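Pikum cell

The Pikum cell is a tabletop robot station for pick-and-place practice, one arm on a stand at the edge of a white work table, with a set of play props to move around. I've looked after ours since August, so most of this entry comes from my own log, and I'll happily fix anything other keepers find wrong!

Setup

The arm mount goes in first and everything else gets measured from it. I bolt it down, run the cables away from the table side, then power up and let the controller (an Allis, in our case) go through its homing moves. Homing takes 20 seconds if the joints are happy and much longer if they aren't. After that comes the fixed camera. Tighten it, leave it alone for an hour, tighten it again — the Yang clamps creep a little when they're new.

Calibration uses 113 poses. You can get away with fewer, but I tried it once and spent an evening chasing an offset that got worse toward the far end of the table.

Upkeep

I wipe the table before each session and check the wrist screws every week. The cable at the second joint is the part that wears, and I've replaced it 3 times. Our counter stood at some 3,121 cycles when the last one went, which I thought was pretty decent. Spares come from Korano and the connector is keyed, so it only goes in one way (push harder than feels polite).

Resetting the props

Between runs the props go back to loose starting spots, with the drawer left partly open and the bin emptied out. I keep the bread roll and the banana on the open table and put the cube by the plate, or half on it.

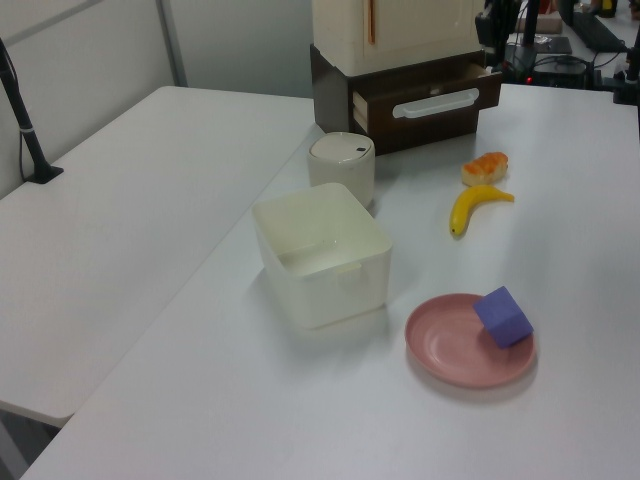
I-hsuan Shih wrote on the talk page that weekly is too often for the wrist screws, and that all my tightening may be what wears out the threads. I've switched to every second week as of 26th May and will update the upkeep section if anything works loose.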